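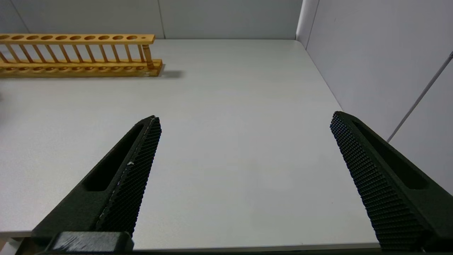 Records Section, Tetden Rod and Gun Club

Irkum Pattern Board Records, version 2

6 min read

Hi and welcome! You've found the readme for our shotgun patterning data, so let me tell you what's in the download before you open it and wonder why half the columns have a "raw" twin. I typed most of this in myself over a couple of winters, and I've gotten very fond of it.

If you've never patterned a shotgun: you hang a big sheet of paper, back off to a measured distance, fire one shell at the middle, draw a 30-inch circle around the thickest part of the spread and count the holes inside it. Divide by the number of pellets in the shell and you've got a percentage. People at the old Irkum range did this for decades and wrote the results on cards, and the cards went in a drawer. This dataset is the drawer.

What's in the download

cards.csv — the main table, 1043 rows, one row per shot fired
guns.csv — one row per gun, joined to the main table by gun_id
loads.csv — shell details, joined by load_id
notes.txt — longer remarks from the backs of the cards, keyed by card_id

Everything is UTF-8 with commas and a header row. Blank means blank on the card. A zero means somebody wrote a zero, and yes, there's a row with zero hits in the circle, and the remark on the back is "forgot which barrel."

Columns in cards.csv

card_id: the number penciled in the corner, or one I assigned (those start with X)
year: four digits, blank if the card doesn't say
gun_id, load_id: see the other tables
distance_yd: distance to the paper in yards
choke_raw: the choke exactly as written, spelling and all
choke: my tidy version of the same thing
hits: holes inside the circle
pellets_raw: the pellet count if the shooter wrote one down
pellets: the count I used for the percentage
pct: hits divided by pellets, as a percentage, one decimal place
checked: y or n, whether a second person has compared the row to the card

Of the 1043 rows, 990 have enough on them to work out a percentage. The rest are missing a hit count or a shot size, and I left them in so that anybody studying the guns themselves can still use them. Filter on pct if you only want the complete ones.
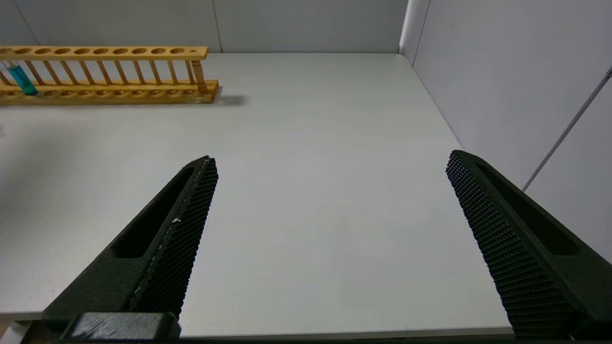
One reader of the first version wrote to say that pct looked too high for the older full choke guns, and could I please check whether I was dividing by the wrong pellet count for the heavier loads? Fair question, and the answer was yes. I'd used a single pellets-per-ounce table for everything, and some of the cards were shot with loads an eighth of an ounce heavier than I'd assumed. That's fixed in version 2. If you've got charts made from version 1, please make them again.

The same reader also wanted to know if hand-counted holes can be trusted at all. Mostly! Where two pellets go through nearly the same spot it's easy to miss one, and I expect dense patterns are undercounted a little. I haven't tried to correct for it. If you do, keep the original hits column so the rest of us can follow along.

Where the cards came from

The earliest dated card is from 1942, and it's a beauty — a side-by-side at 40 yards, both barrels, with a little drawing of the spread. After that there's a thin stretch and then a big pile from the years when the club ran an open patterning day every February. The cards stayed at Irkum until the range house was cleared out, and then they came to us in a shoebox and a bread bag.

A smaller batch came from Plollow, a gun shop that used to regulate chokes for its customers. Those cards are neater, they nearly always give the shell maker, and they're all from 12 and 20 gauge guns. They have source = plollow in guns.csv. Please don't average the two batches together without looking at them apart first. A shop only patterns a gun when its owner is unhappy with it (or has just paid to have it changed), so the Plollow guns are an odd bunch.

About the choke names

Choke was the hardest column by a mile. Some shooters wrote full or modified, some wrote the constriction in thousandths, some wrote stars, and one person wrote "tight" on every single card for what I'm fairly sure was the same pump gun.

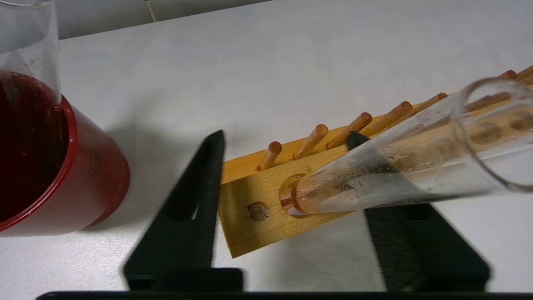 Choke names in the tidy column come in a fixed set: cylinder, improved cylinder, modified, improved modified, full, and other. I went with the words on the card wherever I could, and used the written measurement only when there weren't any words. Plenty of cards still don't drop into a slot. They're like that glass test tube lying across the rack, right there with all the holes and not standing in any of them. A card saying "mod to full" could be improved modified, or it could be a shooter shrugging. I put those in other, and choke_raw keeps the wording so you can decide for yourself.

Also, please don't fill in the choke from the percentage. I know it's tempting! A modified barrel with a shell it likes can print a full choke pattern, and spotting those is half the fun of having the data.

How the typing was done

I typed each card from the paper, straight into a spreadsheet, and a second person went over a share of the rows. Those have checked = y. Handwriting was the main trouble, with sevens and ones the worst of it. If I couldn't read a number I left it blank and said so in notes.txt.

Tseng Tables is the small program I used to split the sheet into the three files. You don't need it to read anything. If you do run it, turn off the setting that strips leading zeros, or the card_id values go to mush and nothing joins.

What it's good for, and what it isn't

Good: looking at how one gun handled different loads, teaching a beginner what pattern spread looks like in numbers, comparing paper-hulled shells to the later plastic ones (loads.csv has a hull column, though it's patchy).

Not so good: picking a shell for your own gun. Yours will do what it does, and the only way to find out is with paper and a box of shells. Steel shot hardly appears, so I wouldn't use this for waterfowl questions at all.

Many rows are single shots too. One pattern tells you very little on its own, so group by gun_id and load_id and see how many you've really got before you say anything firm.

Privacy

Shooters' names and serial numbers were on a lot of the cards. I took both out, and gun_id is just a number I made up. If you spot a name I missed in notes.txt, send it along and I'll pull it.

Changes

Version 2, November 2024: new pellet counts, Plollow batch added, choke split into raw and tidy columns.
Version 1: Irkum cards only.

Use it for whatever you like, and mention the Irkum cards if you publish something. Corrections are very welcome; put the card_id in the subject line so I can go find the card.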